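We got to the Grindwood paper mill at ten past nine on a January morning, and I'd been looking forward to it for months. I buy more notebooks than I can fill, so a day at a place that makes the paper was always going to go well!

Our guide was Hamish Lindsay, who started at the mill in the pulp room and has worked nearly every job in the building since. He took 22 of us around in one group, with ear plugs handed out at the door, and began with the beaters. These are big oval tubs where cotton and water go around and around until the mix looks like thin oatmeal. You can smell it from the parking lot – a bit like wet laundry, and I mean that kindly.

Then came the machine itself, a Bednárik from the old works at Anness, shipped over in 486 crates. It runs slowly enough that you can walk alongside the wet sheet and watch it firm up as it goes. Hamish let us touch the felt after the second press (warm, and softer than I expected), and he showed us how the watermark roll leaves its design. I could have stood there all afternoon.

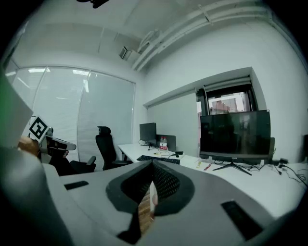
Hand-held grippers, one of them held up by its handle.

After coffee we each made a sheet by hand. Dip the mold, lift it level, give it a little shake front to back and then side to side. My first one had a hole in it and my second was thick as a pancake at one end, but the third came out fine and I'm writing a letter on it this week.

The sample room was my favorite stop. There are 3,468 swatches in flat drawers, sorted by year, and you can pull out any drawer you like. I fell hard for a speckled gray made for the Hevberg print shop. They still sell it in packs of 20 sheets at the front desk, and yes, I bought two packs.

Tours last three hours with the coffee break. Wear flat shoes, as the floor by the presses gets slick, and ask to see the drying loft if the stairs are open.

Contact | © Grindwood Visit Notes | Back to top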